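Storing Celebrity Magazines, Signed Photos and Premiere Programs at Home

Updated 8 November 2023

Newsprint weeklies and glossy monthlies age differently and should be stored apart. Newsprint yellows from acid in the pulp. Glossy stock lasts longer but sticks to itself in humid rooms. Sort by paper type first and by title or star second.

Before handling, wash and dry your hands. Cotton gloves are fine for glossy covers but catch on torn newsprint. Remove paper clips and sticky notes. Leave factory staples in place unless they have rusted. 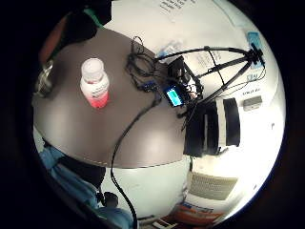

Sleeves and backing boards

Use polypropylene or polyester sleeves. Vinyl sleeves soften over time and lift ink from cover photos. The Manent magazine sleeve fits most weeklies with a small margin on each side; the Brosier is wider and suits oversized fashion and film titles. Add one acid-free board per issue, buffered side toward the back cover. Tape goes on the sleeve, never where the issue can touch it on the way out.

Stand issues upright in a box with a lid. A box packed too tight bends the spines, and a half-empty one lets them slump, so fill the gap with a folded board. Keep each box under 10 pounds if it goes on a high shelf.

Signed photos

Marker signatures on glossy prints need time before sleeving. Leave the print face up, out of the sun, for 2 days. Ballpoint signatures can be sleeved at once. Do not wipe a smeared autograph with alcohol.

For framing, use a mat so the print does not press against the glass. UV-filtering glazing slows fading and does not stop it. Rotate framed items every March if they hang in a bright room.

Where to keep the boxes

An interior closet is the best choice in most homes. Attics get too hot, basements too damp. In a kitchen, steam and grease reach open shelves even at a distance from the stove. Relative humidity should stay below 50 percent; a Gidey dial gauge on the shelf is accurate enough once it has been checked against a second one. 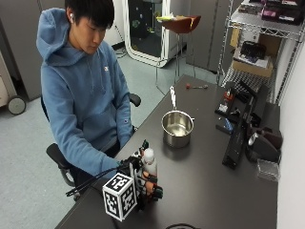 Stainless steel saucepan on a dark gray table.

Removing price stickers

Warm the sticker with a hair dryer on low and peel from one corner at a flat angle. Stop if the cover coating lifts. Skosano adhesive remover works on coated covers; test it on the back first, and keep it off newsprint entirely.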